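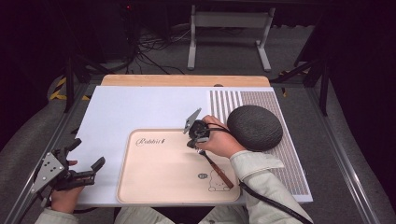
*Tray with rabbit drawing, peach color.*

## Brito serving tray, item 2183

The Brito is a tray for breakfast, tea or small snacks. It is made by Clarnari in the town of Plirnthorpe and we sell it in our shop since last April. The corners are rounded and the rim is raised, so a cup does not slide off so easily when you walk.

**Details**

- Weight: 114 g per tray
- Load: please do not put more than 11 kg on it
- Box for shops: 16 trays
- Cleaning: warm water and a soft cloth

The print is under a clear coat. Please do not use steel wool – it makes the coat dull and we cannot replace a tray for this reason. The dishwasher is possible, but only on the upper rack.

Customers ask us often for a bigger size. For this we have the Trundent, with two handles, in gray only. Both trays can be stacked, but not one kind on the other.

Orders before 11 in the morning leave our store on the same day. Returns are accepted if the tray is unused and in its box.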